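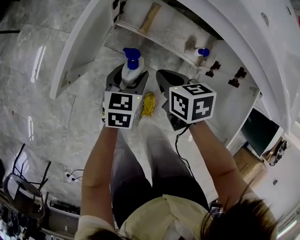

The Blackburn Transfer

The master tape arrived at the Skostetov archive on 26 February 2021, in a card box marked Girnham Harbour Singers, reel two. The intake form gave its length as 3,954 feet. The archivist measured it on the counter machine and got the same figure, then signed the form.

Reel two was the disputed one. The Girnham singers had split in July, four against three, over who had written the chorus of their only hit. The four had gone to Atport and kept the name. The three had kept the tape. Both sides now agreed that the archive should make a flat transfer, with no noise reduction, and send identical copies to each.

She cleaned the heads, set the azimuth against the test tones and started the machine at 30 inches per second. The first take broke down after the second verse. The next ran through to the end. Between them was a stretch of talk, low in level, recorded by a microphone left open at the far side of the room.

A woman hummed the chorus. A man asked what it was. She said it was what the ferry did when it came in at Blackburn Quay, two notes and then the lower one. Someone else tried it on a piano and got the last note wrong. She corrected him. Then several people sang it, badly, and laughed.

The archivist played the section again on headphones. She could not match the voice to any of the seven on the sleeve.

On the log sheet, against counter position 604, she wrote: speech, unidentified, not removed. She made the two copies, checked them against each other and put them in separate envelopes — one for Atport, one for Girnham. The post had already gone, so she left them in the tray and rewound the reel.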